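The Kitchen Arms at Otdale: Your Questions

Updated 22/10/2023

We've had so many good questions since the kitchen arms started work at Otdale that we finally wrote the answers down. If yours is missing, send it to Radwa Belkadi or grab her at lunch.

What do the arms do all day?

They put things away! Bowls get nested, pans get moved off the tables, lids go back on containers. At Otdale we serve lunch to 176 people, and before February all of the clearing and resetting was done by hand, on top of the cooking. The arms now take the resetting. Cooking is still entirely ours, and so is anything with a knife.

Is anyone losing their job?

No. The kitchen team is the same size as it was last year, and the agreement signed with Bralunwood says it stays that way for the length of the contract. What has changed is how the hours are spent. Doaa Berrada used to finish every shift at the sink and the shelves. She now runs the breakfast menu, and if you've had the lentil pancakes you know how well that's going.

Do I need training to work next to one?

Yes, one morning. Magdy Alaoui teaches it, and you'll spend most of it with your hands on the controls. You learn to pause an arm, move it out of the way, and tell it to leave something alone. No computer background needed.

Who is Javier?

Javier is the scheduling software, named by the people at Dirberg who wrote it. It decides which table gets reset next. You can overrule it from the wall panel at any time, and please do. We like seeing where people disagree with it.

What happens when an arm makes a mistake?

It stops and waits for one of us. Last month we logged 680 finished jobs and 80 stops. Most stops are dull stuff, like a pan parked too near a table edge. Press the yellow button, fix it by hand, and write a line in the logbook. Those lines are gold! Hala Saber reads every one and takes them to the Dirberg call.

Can I refuse to work with it?

You can ask for a shift without one, and we'll do our best. Two people have asked so far and both got it.
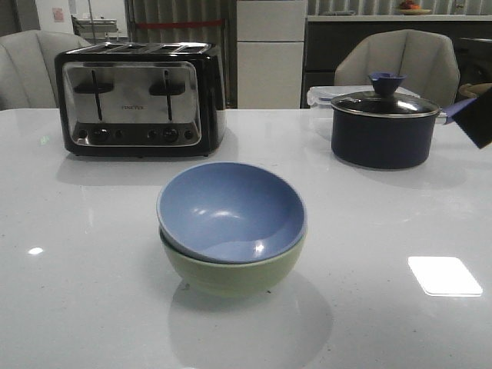

Which jobs are hardest to teach?

Handles and lids, by a mile. Every pan in the building is different, and we've had long, happy arguments over where a gripper ought to take hold. Nesting is a lovely one to teach, on the other hand. A blue bowl sitting in a green one of nearly the same size looks like no work at all, but there's very little room to spare at the rim, and the glossy white tabletop throws back reflections that we had to think about too. A saucepan with a glass lid asks for something else again: you want the handle, you want the pan level, and you want to leave that knob on top in peace. Doaa Saber has become our best teacher for this. She spent nineteen years in kitchens before she came here, and she can tell from the angle of an approach whether she likes it.

Does it make the kitchen louder?

A little, mostly a hum. The dishwasher still wins.

Can my department come and see it?

Please come! Any weekday after two, when lunch is cleared. Bring closed shoes and more questions.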